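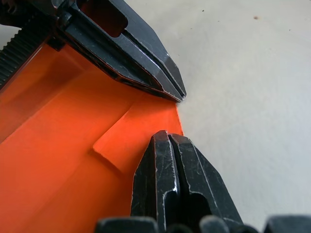

3. Setting Up the Tabletop Parts Set

Section 3 covers unpacking, first cleaning, layout and labeling of the Skandari tabletop set. The wall rail has its own section (Section 5). If you bought the trays on their own, skip steps 9 to 12.

What you need

The set as delivered
A table or bench with a flat top
A soft cloth and a bowl of lukewarm water
Dish soap, no scouring powder
The label sheet from the document pouch
A pencil or fine marker

The trays, cups and dividers are molded plastic. The orange pieces are the ones meant for daily use on the tabletop. Gray pieces are spares and go on the rail or in a drawer.

3.1 Unpacking

1. Put the carton on the floor with the printed arrow pointing up. Cut the tape along the middle seam only. Keep the knife blade short.

2. Lift out the document pouch first. It lies flat on top and is easy to throw away with the paper.

3. Take out the trays one stack at a time. Each stack is held by a paper band.

4. Slide the band off. If two trays are stuck together, hold the lower one by its rim and twist the upper one a little. Do not pry them apart with a screwdriver.

5. Check the contents against the packing list. The full set has 24 small cups and 4 trays. Dividers are in a separate bag and are listed by size on the bag itself.

Note: Small marks on the underside of a tray are left by the mold. They do not affect how the tray sits and are not covered by the exchange policy. A crack, a warped rim or a missing corner is covered. Set the piece aside and see Section 8 before you wash it.

Keep the carton until you have finished the layout. If you are returning a single piece, the inner sleeve is enough.

3.2 First cleaning

6. Wipe each piece with a cloth dipped in soapy water, then with a clean damp cloth. New plastic can have a light film on it from production, and labels will not hold on the film.

7. Stand the pieces on edge to dry. Do not put them on a radiator or in an oven.

CAUTION: Do not use acetone, paint thinner or nail polish remover on any part of the set. These soften the surface and leave it cloudy. For glue or ink, try rubbing alcohol on the underside first.

8. Wipe down the tabletop too. Grit under a tray will scratch a painted or varnished surface when the tray is pushed across it.

3.3 Placing the trays

9. Decide which side you work from. Set the trays down along the far edge of the table, long sides touching. Leave the front of the table free for the work itself.

10. Leave a finger's width between the last tray and the table edge. Trays that hang over get knocked by sleeves and chair backs.

11. Put the cups into the trays with the small lip toward you. The lip is for tipping out screws, beads or seeds a few at a time.

12. Fit the dividers. Start at one end and press each divider down with both thumbs until it is level with the rim. A divider that stands up above the rim is in the wrong slot or is the wrong length.

If a divider is tight, take it out and look for a thin flake of plastic in the slot. Scrape it away with a fingernail or a wooden toothpick. Forcing the divider usually bends the slot wall – after that it will be loose for good.

Note: Left-handed users can turn the whole row around. The slots are the same at both ends, so the dividers do not have to be moved.

3.4 Labels

13. Write on the labels before you peel them. The ink smears if you write on a label that is already on a curved cup.

14. Stick the label on the flat front of the cup, below the lip. Press from the middle outward.

15. Leave a few cups without labels. Most people change their minds about the order in the first weeks, and the sheet has only a small number of extra labels. More can be ordered as item 101.

Keep the wording short. "Washers, small" is easier to find than a full part number. If several people share the table, agree on the words first and pin a copy of the list nearby. Paraskevi Papadakis at our Mindow workshop uses one color of ink for metal parts and another for everything else, and the blank list in the pouch is laid out with that in mind.

3.5 Filling

16. Put the heaviest items in the cups nearest the middle of the table. Keep light items toward the sides.

17. Fill cups no higher than the lip. An overfull cup spills when the one beside it is lifted out.

18. Lift a loaded tray with both hands, one at each short end. Do not lift it by a divider or by a single corner.

CAUTION: The load limit for one tray is 400 grams for each divided section. Use metal trays for lead weights, large bolts and similar items.

CAUTION: Small parts are a choking hazard. Keep filled cups out of the reach of young children, and put the trays away when the table is also used for meals.

3.6 Moving and stacking

Empty trays can be nested in a single stack. Filled trays can be stacked two high if the upper tray is turned so that its feet rest in the notches of the lower rim. Check from the side that both long edges are level. If the upper tray rocks, it is sitting on a cup.

To pick up a tray that is lying flat on a smooth table, take hold of the rim on its near side and raise that side first. The rim is thin and has no handle on the small size.

Do not leave the orange pieces on a sunny windowsill for a whole season. The color will fade on one side and the plastic becomes stiffer.

3.7 Regular care

Empty and wipe the cups when dust collects in the corners. Check the divider slots at the same time. Replace any piece with a sharp or split edge. Single cups and dividers are sold separately – quote the size on the bag, as the sizes molded into older trays follow a different numbering.

For spare parts, contact Thanasis Spanos at the Antoniadis service desk. Continue with Section 4, Covers and Lids.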